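Ticket 289
Subject: Shared label printer drops jobs after sleep, second floor
Opened by: Erlinda Sison
Assigned to: Brahim Lamrani
Priority: Normal
Status: Closed
Opened: September 2025

Description
Label printer on the second floor stops accepting jobs once it has been idle for a while. The queue on the print server shows the job as sent, nothing comes out, and the next job sits behind it. Power cycling the printer clears it. Happens several times a day. Affects everyone printing from Turnirora. Printing a test label from the front panel works every time.

Comment, Brahim Lamrani
Checked the queue. Jobs leave the spooler and time out after 60 seconds with a port error. Printer has a DHCP reservation and the address matches the one on the port. Please confirm whether the panel shows an address when it is in the failed state.

Comment, Erlinda Sison
Panel shows the address ending in 113. Network light is on.

Comment, Brahim Lamrani
Matches the reservation. Pinged from the server while it was failed: no reply. Pinged from a laptop on the same switch: reply, normal times. So the printer is awake and the problem is between the switch and the server.

Steps taken:
Cleared the ARP entry on the server. No change.
Moved the patch cable to another port on the same switch. No change.
Replaced the patch cable. No change.
Set sleep timer on the printer from 20 minutes to off. Fault did not occur overnight.

Leaving sleep off as a workaround. Not a fix, the head runs warm and the manual says not to.

Comment, Ildikó Pintér
Is the gateway set on the printer? The server moved to the other subnet when we did the Ativen migration. Anything on the same switch would reach the printer without a gateway, the server would not.

Comment, Brahim Lamrani
Gateway is set when the printer boots. After waking from sleep the field reads 0.0.0.0. Address and mask are kept. Reproduced three times with the sleep timer at its lowest setting. Firmware on this unit is two releases behind the one on the first floor, which does not show the fault.

Comment, Ildikó Pintér
Then update it. Use the USB method, the network updater fails if the route drops partway. Stick has to be FAT32 and the firmware file has to be in the root.

Comment, Roy Wainwright
Before you take it offline, there is a batch of asset tags for the benches that I need out first. White tabletop on the light wood table, same as in the attachment, plus the two next to it. Tags go on the underside at the near left corner.
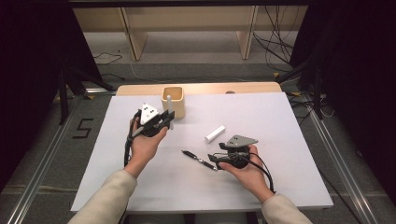

Stock is the small polyester roll, not the paper one. The paper tags from the last batch peeled when the surfaces were wiped down. If the polyester roll is finished there is one more in the supply cabinet, and Nigel Sugden has the order number for replacements.

Comment, Brahim Lamrani
Tags printed on polyester, left in Roy's tray. Taking printer offline now.

Comment, Brahim Lamrani
Firmware updated by USB. First attempt rejected, stick was exFAT. Reformatted and it went through. Update wiped the darkness and media settings, re-entered from the first floor unit. Calibrated for the gap stock.

Sleep timer back to 20 minutes. Let it sleep and wake four times. Gateway kept each time, server gets a ping reply, queued job prints after wake.

Comment, Erlinda Sison
Printing normally here. Labels come out slightly lighter than before, still scan.

Comment, Brahim Lamrani
Darkness raised by two. Test label sent to your queue.

Comment, Erlinda Sison
Good now. OK to close.

Resolution
Old firmware lost the default gateway on wake from sleep. Updated to current release, settings restored, sleep timer re-enabled. Printer entry in the Eklund inventory changed to show the new firmware version.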